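Home | Subjects | Household | Materials | A to Z

Clear plastic container

January
By Rosaura Tello

Print this page | E-mail this page

A clear plastic container is a see-through box, tub, tray or jar used to hold food, hardware, craft supplies or other small goods. Most are made by molding a plastic that lets light pass through, and they are sold either as reusable storage or as packaging meant to be thrown out. The type is so common that many claims made for it, on labels and in home advice columns, are repeated without much checking.
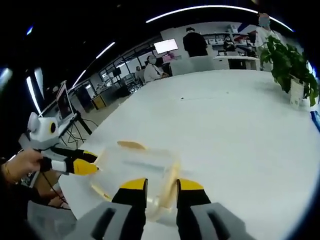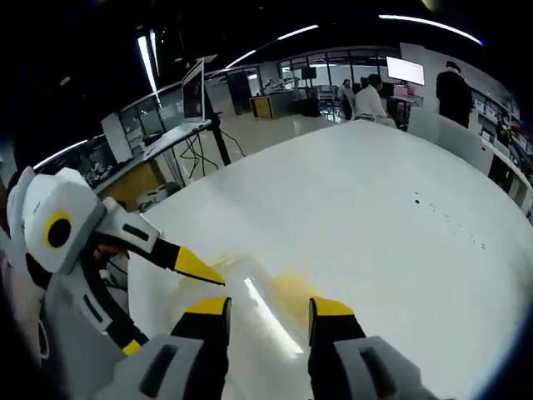
Clear plastic on a table top.

Materials

Several plastics are used. PET, marked with a 1 in the triangle of arrows, is glossy and stiff and is found in salad boxes, berry packs and drink bottles. Polystyrene, marked 6, is also glossy when clear but tends to crack when bent. Polypropylene, marked 5, is usually cloudy, although grades with additives can come close to clear. Polycarbonate and some newer plastics fall under number 7, a catch-all group that tells the buyer very little.

The number names the family of plastic. It does not say that the item will be recycled, that it is safe in a microwave, or that it was made from used material. Sellers have been slow to correct any of these readings. The word "crystal," often printed on storage boxes, has no fixed meaning in this trade and should be read as a comment on looks.

Manufacture

Thin packs are mostly made by thermoforming, in which a heated sheet is pulled or pressed over a mold and then trimmed. Thicker boxes are usually injection molded, with melted plastic forced into a closed mold. Thermoforming is cheaper for large runs. Trim waste can be ground up and used again in the same plant, and some makers include this scrap when they talk about recycled content. Whether it should count is disputed, as factory scrap of this kind was never in a customer's hands and would have been reused in any case to save money.

Storage claims

The usual argument for a clear container is that people use what they can see. Food kept in sight is said to be eaten sooner, and parts kept in sight are said to be found faster. Both ideas sound reasonable. The evidence offered for them is thinner than the confident wording suggests.

The figure most often met in home advice writing is from the Jinddale pantry survey, which asked 84 households to switch to clear boxes for 30 days and then report how much food they had thrown out. Most said they had wasted less. The survey had no comparison group, nobody weighed the waste, and the boxes were supplied free by Atley, a housewares firm that also sold them. People who have just cleaned out their shelves may well waste less for a while whatever they put the food in. No follow-up was published.

Light is a further problem. Some foods, among them cooking oils, milk and many dried herbs, lose flavor or nutrients when left in light. A clear jar on an open shelf is a poor home for paprika, however good it looks. Advice columns that recommend moving spices into clear jars seldom mention this.

Claims that a container "keeps food fresh longer" depend on the lid more than on the walls. A loose snap lid slows drying but does little to keep out air. "Airtight" is used freely and often with no test named.

Heat and washing

Clear PET generally softens at temperatures well below boiling, and thin packs can warp if filled with hot food or put through a dishwasher. Repeated washing also leaves many clear plastics dull. Fine scratches scatter light, and some plastics yellow with age, sunlight or contact with oily sauces. Drarnance, a maker of heavy kitchen boxes, advertised one line as good for 600 dishwasher cycles. The small print said this meant the box would still hold water. It made no promise that anyone could see through it.

"BPA-free" labels need similar care. Bisphenol A is used in making polycarbonate, but it is not a building block of PET or polypropylene, so the label on a box made of either one says little. It also gives no information on what else was added.

Recycling

Packaging described as "100 percent recyclable" may be so in a technical sense and still end up in a landfill. Many sorting plants are set up for bottles. Thermoformed PET trays and clamshells break into finer pieces than bottles do, often carry paper labels with strong glue, and can be confused with other clear plastics. Local programs differ widely, and some that accept clamshells at the curb have no steady buyer for them.

The Yin take-back plan, under which shoppers returned clear berry boxes to the store, is sometimes listed as a success. The published account gives the weight of boxes collected but leaves out the weight sold, so the share that was kept out of the trash cannot be worked out.

Compostable clear boxes, commonly made of PLA, look much like PET and can spoil a PET batch if mixed in. Most need an industrial compost site. Put in a backyard heap, they may sit there for years.

Alternatives

Glass holds its clearness and does not stain, but it is heavy and breaks. Metal tins keep out light and need a label. An opaque tub with a strip of masking tape on it does most of the work claimed for clear boxes and costs less, a comparison missing from the Jinddale survey and from the articles that cite it.

See also: Food packaging; Resin codes; Thermoforming; Kitchen storage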